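Home Datasets Methods Downloads Discussion

# Keleck Parcels: two-handed pick and scan

Data card, version 2019-08-18
Maintainers: Mateja Ristić, Gilang Ngau

Keleck Parcels holds 760 teleoperated episodes of a two-handed robot sorting parcels. The right hand takes a bag from the green belt, the bag goes on the base plate of the scan station, and the left hand moves it on to the crate.
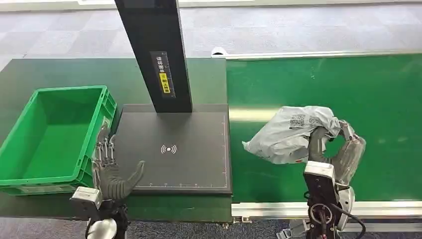 Gilang Ngau would have split the set by bag type instead of by operator, and still thinks the operator split makes the test numbers look worse than they are.

The split stays by operator for now. Of the 760 episodes, 60 are held out for testing.

## Views

Each episode has a head view and two wrist views. The wrist views tilt a lot and face the windows for part of each reach, so exposure varies — we did not correct it.

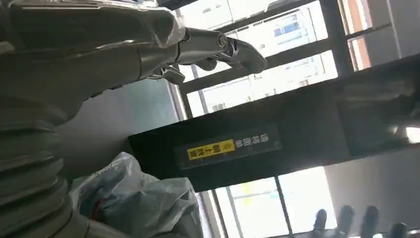

Frames are stored as recorded, with joint positions for both arms on the same clock. Fourteen episodes have a gap in the left wrist stream and are listed in `gaps.txt`.

## Baseline

We trained the Gundham policy on the head view alone, then on all three views. With all three it failed 18 of the 60 test episodes, mostly by letting go of the bag too early. The head-only policy did worse on soft bags, and we have not worked out why.
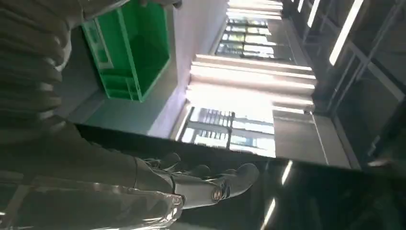

Can I train on the wrist views alone?
The loader allows it, but we have not tested it. Set `head=off` in the config.

## Comments

Quiambao: The checksum for part 3 doesn't match on my end.

Mateja Ristić: Fixed, please download part 3 again.

privusard: Are failed grasps kept in the training part? I only see them in test — maybe I'm reading the flag wrong.

Datasets Methods Back to top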